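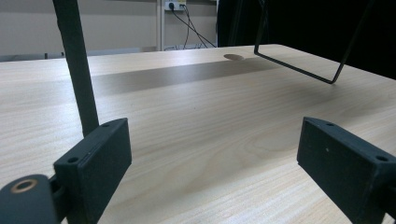 Ensinar uma máquina a arrumar frascos dá trabalho, e é um trabalho bem mais manual do que se imagina. A Dukico começou em maio a recolher demonstrações para o Drirano, o seu sistema de aprendizagem para tarefas de bancada, e os primeiros resultados deixaram a equipa animadíssima: 1316 demonstrações gravadas, das quais mais de 1000 já passaram pela revisão e seguem para treino.

O método dispensa o robô nesta fase. Uma pessoa pega em duas pinças de mão, uma em cada mão, e faz a tarefa como a faria normalmente: aproxima, fecha, levanta, pousa, abre. As pinças levam câmara própria, e o que fica gravado é o gesto completo visto de muito perto, com os dedos da ferramenta sempre à vista. É uma maneira rápida de juntar exemplos e, para quem gosta destas coisas, dá gosto ver a destreza que se ganha ao fim de uma manhã!

Os frascos foram escolhidos como primeiro desafio por boas razões. O vidro transparente confunde os sistemas de visão, as tampas largas escondem o que está por baixo e cada recipiente pede uma abertura diferente da pinça. Apertar pela zona da tampa ou pelo corpo de vidro são duas soluções válidas, e o Drirano precisa de conhecer ambas.
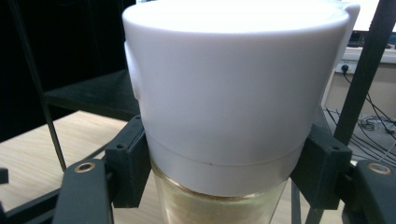
Uma mesa, uma estante e muitas variações

A bancada de recolha, montada nas instalações de Heywood, é simples: uma mesa de madeira clara e uma pequena estante preta de dois níveis. O que muda é tudo o resto. Entre gravações trocam-se os frascos, as posições de partida e o destino de cada um, que pode ser o nível de cima, o de baixo ou o próprio tampo. O plano prevê 21 combinações, e cada operador percorre-as por uma ordem diferente para que o sistema não decore a sequência.

As tentativas falhadas também se guardam, num conjunto à parte. São 425 demonstrações com uma segunda aproximação, depois de a primeira pega não ter corrido bem, e a equipa espera que sejam das mais úteis. Um sistema que só viu movimentos perfeitos costuma ficar perdido ao primeiro deslize, ao passo que estas mostram como se recupera: abrir, recuar um pouco, corrigir o ângulo e voltar.

A próxima ronda arranca numa sexta-feira, em Honddale, com outra mesa e outra iluminação, e vai incluir tarefas em que as duas mãos têm mesmo de colaborar, como segurar o frasco com uma pinça enquanto a outra trata da tampa.
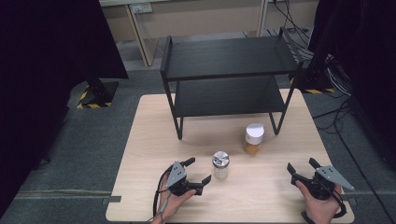
Para Colin Mapplebeck, a maior surpresa foi a variedade de gestos que aparece numa tarefa tão pequena. Duas pessoas nunca pegam no mesmo frasco da mesma maneira, comentou, e é essa diferença que quer ver chegar ao treino. Mapplebeck gostaria ainda de juntar operadores canhotos à ronda de Honddale.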